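Second post on the two-arm cloth project, which Kuldeep Srivastava and I are building in the shared workshop at Plenard. The goal is still modest: take a big dark cloth by its corners, open it out on a white table, and fold it.

Corners are the hard part. The jaws need to close on the fabric without catching the tabletop.

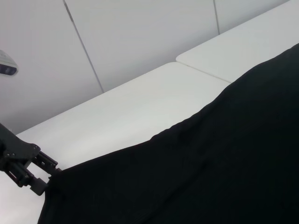
I moved the approach height up by 2 mm and slowed the last part of the move. I also filed the tips a little – they had burrs from the December rebuild.

The wrist cameras are the next problem. Up close they see mostly dark fabric, and autofocus hunts.
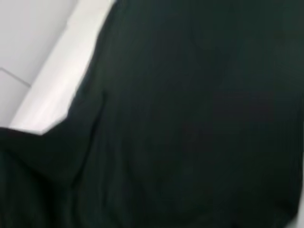 So the wrist view only gets used for the final approach now. The head camera picks the corner and the side to start from. Kuldeep wants 200 runs logged before we change anything else. We have 30.
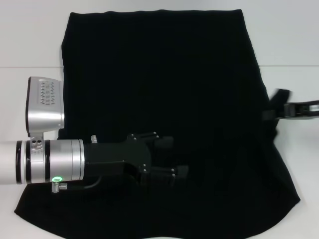
Last updated: 27 April 2026

Next job is timing the two arms so one waits for the other before pulling. Code goes up once I clean out the old config files.

3 comments · 2 shares

© Zasari Workshop Notes | Contact | Back to top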